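3.2 Where shared kitchens keep their noise

Anyone who has eaten lunch in a busy office will know the feeling of having to lean in to hear a neighbor, and it was this everyday experience that first drew us to the break areas of the Flumville site.

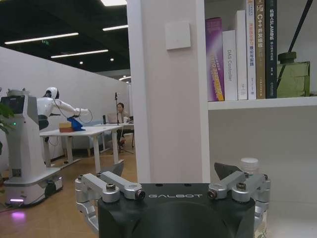 Figure 4. Square white pillar with a small wall panel near the top; a clear plastic bottle stands in the foreground.

We had expected, going in, that the number of people talking would explain most of what our participants told us about being tired after lunch. It explained a fair share of it, but the surfaces mattered a good deal more than we had allowed for in the May pilot. Hard, painted surfaces send speech back into the room, and people respond by raising their voices, which sends back still more – a pattern that earlier writers on restaurants have described at length and that we were a little slow to recognize in a workplace.

The diary entries were a pleasure to read, and we are grateful for the care that went into them. In all we collected 2969 entries across 9 break areas, each one scored by its writer on the Fokus comfort scale, which runs up to 100. We kept the scale as it was, even though a few participants told us, quite kindly, that they would have liked a shorter one. Entries that gave a score but no words were kept in the averages and left out of the coding.

Scores fell most sharply in the rooms with bare ceilings, and they fell earlier in the lunch hour than we would have guessed. In the Vonau building, where felt panels had been hung over the tables some years before our visit, people wrote far more about the food and the company than about the noise. We take this as a hopeful sign, though we would not want to lean on it too heavily, as the Vonau rooms are also smaller and tend to empty sooner. Section 3.3 returns to room size and sets out how we adjusted for it.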